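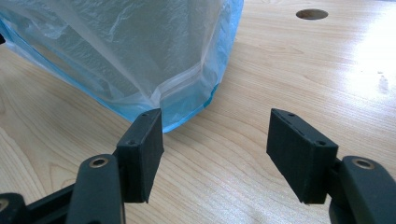

Ada Piras asked at the end of the last meeting whether a rhythm guitarist in a small jazz group should play on every beat or stay out of the way, and she wanted a yes or a no. These notes are the long answer. They cover comping for guitar in a trio or quartet, and they go with the listening list you already have. Bring both to the May session, along with your own instrument if you can carry it.

1. What comping is

Comping means accompanying. The word is used for what a chordal player does behind a soloist or a melody: guitar, piano, vibraphone, sometimes organ. It covers which notes you pick for each chord, when you play them, how long you hold them and how loud they are. Most beginners spend all their time on the first of these. For this unit we will spend more time on the other three.

A group with a piano already has someone filling the middle of the sound. A group without one leaves that space to the guitar. The Hunis trio recording on your list has guitar, bass and drums only, and the guitarist has to decide in every bar how much of that space to use. Listen to the second chorus of the opening tune. He plays two short chords in eight bars and the harmony is still clear, mainly from the bass line.

2. Four to the bar

The oldest approach is one chord on each beat, played short, with all downstrokes. It comes from the big bands, where the guitar was part of the rhythm section in the same way as the hi-hat. The chords are small. Three notes are enough, and many players used two, or even one with the other strings muted.

Things to practice:

Use the sixth, fourth and third strings. Mute the fifth with the side of the finger that is on the sixth.

Release the left hand right after each stroke. The length of the note is set by the left hand.

Beats two and four may be a little shorter than one and three. They should not be much louder.

Start at a medium tempo and play a full blues, twelve bars, five times through without stopping. If your forearm gets tight, the strokes are too big.

In a quartet with a busy drummer this style can feel heavy. It works best when the bass is walking and the drummer is on brushes. Agree on it before the tune. A guitarist who switches to four to the bar in the middle of someone else's solo will usually be noticed, and not in a good way.

3. Broken comping

After the 1940s many guitarists moved closer to what pianists were doing: short chords placed in uneven spots, with gaps between them. The common figures are the dotted quarter followed by an eighth (the so-called Charleston figure), the same figure moved one eighth later, and a single chord on the "and" of four that ties over into the next bar.

Learn these three first. Play each one through a whole tune without changing it, then mix two, then mix all three. Students tend to mix too soon, and then they lose the form around bar 17 or so.

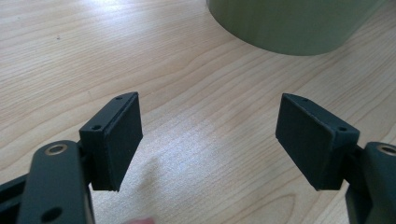 A reader of last year's version of this handout, Rizzi, wrote that the advice to leave gaps is useless to anyone who can't hear where the form is, and that he would teach four to the bar for a full year before anything else. There is something to this. If you lose your place in the silences, go back to section 2 for a while. Still, a year is a long time, and most groups in the program need the broken style by the second concert. The compromise in this course is to warm up with four to the bar at every rehearsal and then move on.

4. Voicings

Guide tones are the third and seventh of the chord. They tell the listener what kind of chord it is. The root is usually in the bass and can be left out. The fifth can nearly always be left out, unless it is altered.

Take a ii-V-I in C: D minor 7, G7, C major 7.

Guide tones for D minor 7: F and C
Guide tones for G7: F and B
Guide tones for C major 7: E and B

From the first chord to the second, only the C moves, down a half step to B. From the second to the third, only the F moves, down a half step to E. This is the whole idea of voice leading on one line. Play it on the fourth and third strings until you don't have to think about it, then in all twelve keys, then add one note on the second string. The added note can be a ninth, a thirteenth or the fifth. Try to keep it the same, or within a step, as the chords change.

Keep away from the two lowest strings when a bass player is present. Low thirds sound muddy and they get in the way of the walking line. Watch the top as well. If the tenor is playing in the middle register, a bright note on your first string will sit right on top of it.

5. Listening to the soloist

There are two ways to respond to a soloist. You can answer a phrase after it ends, or you can support it while it is going on. Answering is easier to learn. Wait for a breath, play one or two chords, stop. Supporting means guessing where the phrase will land and being there at the same moment, and you can only do it with people you have played with often.

Do not copy the soloist's rhythm back at them every time. Once or twice in a chorus is fine. More than that and it starts to sound like teasing.

Think of dynamics across the whole solo. A usual shape is to start with very little, add more in the second chorus, and be fullest just before the end. Then drop back for the next player. If the bass has a solo, play a few soft chords at the start of each section or lay out completely — ask the bass player which one they want. Opinions differ a lot here, and strongly.

6. Sound and setup

Roll the tone control back a little for comping and open it up for solos, or use the volume control in the same way. Set the amplifier at ear height if the stage allows it. A small amplifier on the floor is loud for the front row and almost silent for the player, who then turns it up.

The studio session used in class, Zarkow, was recorded with the guitar amplifier in the same room as the drums. You can hear the snare buzz faintly when low chords are held. The live set from the Clokstead hall is cleaner, although the room is larger: 353 seats, with curtains on the back wall. Compare the guitar on the two versions of the ballad. It is the same player and nearly the same arrangement. On the live version he lets the chords ring for a full bar because the tempo is slower and the drummer stays off the ride cymbal.

7. Assignment

Pick one tune from the list and learn the melody first. Then prepare the following.

a. Two choruses of four to the bar at 99 beats per minute, with a metronome on two and four.

b. Two choruses of broken comping at the same tempo, using only the three figures from section 3.

c. A written-out voicing chart for the whole form, guide tones plus one note. Write the fret numbers if you like, but write the notes on the staff as well.

d. Half a page on one recording from the list. Say where the guitarist plays, where he stops, and what the drummer is doing in those places. Give timings so I can find the spots. No biography, please.

Record a and b in one take each. Phone recordings are fine. Do not edit them. A wrong chord costs very little in the grading, while a lost bar costs more, and stopping costs the most.

The scores are in the music library under call number 2643, second shelf, in the gray boxes. Parts for the quartet arrangements are in the same place. Sign them out, even for an hour. The recordings can be heard in the listening room, or in room 383 when it is free, before 4 p.m.

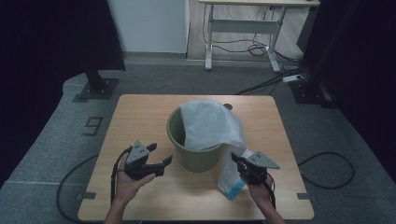

Table with bucket and plastic bag.

8. Common problems

Rushing on the upbeats. Tap your foot on two and four and say the figure out loud before playing it. If you can't say it, slow down.

Chords too long. Record yourself with a bass player and listen only to where your chords end. In fast tunes nearly everything should be short.

Same register all night. Write three voicings for the first chord of the tune, low, middle and high, and start each chorus from a different one.

Playing under the drum fills. Leave the last two bars of a section to the drummer if there is a fill coming. You can come back in on beat one, or wait until the "and" of two, where it is often nicer.

Reading the chart instead of listening. Learn the form by heart as early as you can. For a 32-bar tune in AABA form there are really only 16 different bars to learn, and the last A often has just a small change at the end.

For next time: read the pages on brushes in the course reader, and listen to the Clokstead set once more with attention to the bass. We will start with the ballad and go straight into the medium blues.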